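5 January 2023

Went over the handling rules for the hand-held grippers with Chukwuemeka this morning. The Ollora sheet is from before we had two-handed work and it shows. Changes below, to go in the shared copy once Holger has read them.

Pads first. Wipe both fingertips before each session and check that the blue lining is flat. A lifted corner means the gripper goes back on the shelf with a tag on it. We have 293 sessions logged with no pad check entered, so the check gets its own line in the log from now on.

Two-handed work: one gripper closes on its item and holds before the other starts to move. No crossing over. If the arms have to cross, put one item down and start again.
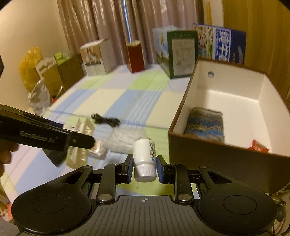
Bottles are held upright at the middle of the body, cap up or cap down, whichever way the task card says. Foil packets by the edge, light squeeze. Chukwuemeka wants a limit on closing force for foil. I don't have a number I trust, so it stays as "light" for now.

Cables: keep them out of the path between the items and the box. Old rule said "tidy", which everyone read differently. Minimum clearance is now 3 inches.

Drops get logged even when the item lands in the right place. Holger disagreed with this on the Naltero job. Ask him again.

Still open: who signs off a retagged gripper, and whether the nine older task cards need reprinting.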